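Harnirent's instruction sheet drawers are opening up again, and yes, you can borrow

Good news for anybody in Harnirent who has ever thrown out the folded paper that came in the box and regretted it a year later. The Stinora sheet library is back! It opens to the public in January, in the room above Kiều, the noodle place on the corner by the bus turnaround, and I got to poke around up there before the doors officially open.

If you're newer to town, a bit of background. Stinora started as a single drawer in the old Draltex store, back when Draltex sold parts and lamps and kits and pretty much anything with a plug on it. People came in asking for the diagram that went with whatever they had at home, and the staff kept spares behind the register. The one drawer turned into two, then it turned into a cabinet, and when Draltex closed its doors the cabinet went into a storage unit and sat there. I figured that was the end of it. I even wrote as much in this column, so consider this my correction.

Koen Van Beek has had the key to the storage unit all this time, and he and Manee Thepsuriya spent most of the fall hauling the drawers out and going through them. There are 8 drawers now, the wide flat kind you'd see in a map room, and more than 1000 sheets in them. Wiring diagrams, assembly drawings, exploded views with all the little screws floating in space, a surprising number of knitting machine layouts, and one whole folder of pump drawings that Manee thinks came from a dairy. Nothing was in order when they started. Somebody at Draltex had filed by color of the box the thing came in, which I kind of love, but good luck using it.

The new system goes by what the thing does. Heats, cools, spins, lights up, moves water, makes noise. I asked where a hair dryer goes (it heats AND it makes noise, I was feeling clever) and Manee told me without blinking that it goes under heats, with a slip of colored card under noise that sends you back to heats. So they've thought about this a lot more than I have.

What surprised me was how much of the work is just paper being paper. Sheets that have been folded in eighths want to stay folded in eighths. Sheets that have been rolled want to roll. You put one down, turn away to get a pencil, and the end of it is already rising off the table like it has somewhere to be. The originals in the drawers are mostly in decent shape, but what goes out the door to borrowers will be a printed copy, and copies have their own opinions about lying flat, especially on a damp day with the noodle steam coming up the stairs.

I spent a long, happy time bent over the drawings with my glasses pushed up. Plain black lines for the most part, little boxes joined to other little boxes, and then a bit of red or yellow shows up and your eye goes right to it. The labels on some of them get so small that I gave up. Bring a magnifier if you have one. Manee says there will be a couple on strings, but I know how these things go and I'd bring my own.
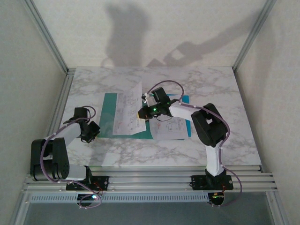

Toshio Onishi would like everybody to stop rolling the big ones, please. He told me a drawing that's been rolled for years needs days under a board before you can copy it cleanly, and if you pull it flat with your hands it tends to split right along the line you were hoping to read. His other request is for people donating sheets to leave the tape off. If it's torn, bring it torn. A tear he can work with, and old tape goes brown and takes the ink along when it comes up.

I went home and looked at the roll of drawings I've kept in an umbrella stand since my first apartment and felt pretty guilty, I'll tell you that. They're under the dictionary now.

So how will it work? You come up the side stairs (not through the restaurant, they were very firm on that), you tell whoever's at the desk what you're trying to fix or build, and they help you find the drawing. You can sit and read the original at the table for as long as you like. If you want to take something home, they'll print you a copy at 20 cents a page. There's no membership and no card. If you fill a copy with notes in the margin and want to bring it back for the next person, they'd be thrilled, and there's going to be a separate folder just for marked-up copies. I think that might end up being the best folder in the place. I would much rather read "this screw is left-handed, do not force it" in somebody's handwriting than find that out at ten at night with the thing in pieces on my kitchen floor.

One thing they can't do is tell you what's wrong with your toaster. Koen asked me to put that in. They have drawings, they like talking about drawings, and they'll point at the part on the paper and tell you its name, but the room isn't a repair shop and please don't carry a washing machine up those stairs. I gather this came up the last time around.

They're also looking for certain things. Sewing machine sheets are badly wanted, and so is anything to do with old radios, window fans and model railways. There's a hole in the collection where the kitchen mixers ought to be; the folder is there, with a neat label, and it has a single page in it, page two. If you have page one, you would make Manee's winter. Color copies are fine as long as the colors are right, and she was serious about that part. When one line on a drawing is red and the line next to it isn't, there's usually a reason, and a gray copy of it isn't much help to anyone holding a screwdriver.

Not everybody is sold. Gilang Khoo wrote to me after I mentioned the reopening in passing last month and asked why the whole lot isn't simply scanned and put online so that folks could look things up from their couch. Fair question! I passed it along. The answer from upstairs is that they'd like to, and they've made a start, but the wide sheets have to be scanned in sections and pieced together, and one big fold-out took 35 minutes from drawer to finished file. Do that for every drawer and you can see why they decided to open the room first. The scans they do have will be on a computer by the window, and if a sheet you need has been scanned, they'll email it to you and you can skip the printing altogether.

I'll admit I'm on the side of the paper. On a screen I zoom in on the one corner I care about and never see what's next to it. With a big sheet spread out on the table I always wander. I went in wanting to see the lamp drawings and came out knowing a fair amount about how a pump for a dairy goes together, and I couldn't tell you when I last had such a good afternoon. Ngọc Hầu brought up a pot of tea from downstairs while I was reading, and it went on the windowsill, well away from the drawings, where all drinks are going to live once the room opens. There's a sign already.

Opening hours weren't settled when I was there. Afternoons for sure, from two o'clock, and they're hoping to stay open one evening so that people who work can get in. I'll put the hours in this column as soon as I have them, and they'll be taped up inside the street door next to the restaurant menu. If you've got sheets to give, don't leave them on the steps, it's been wet. Hand them in at the counter at Kiều any time the restaurant is open and ask for them to go upstairs. Flat, if you can manage it. No tape.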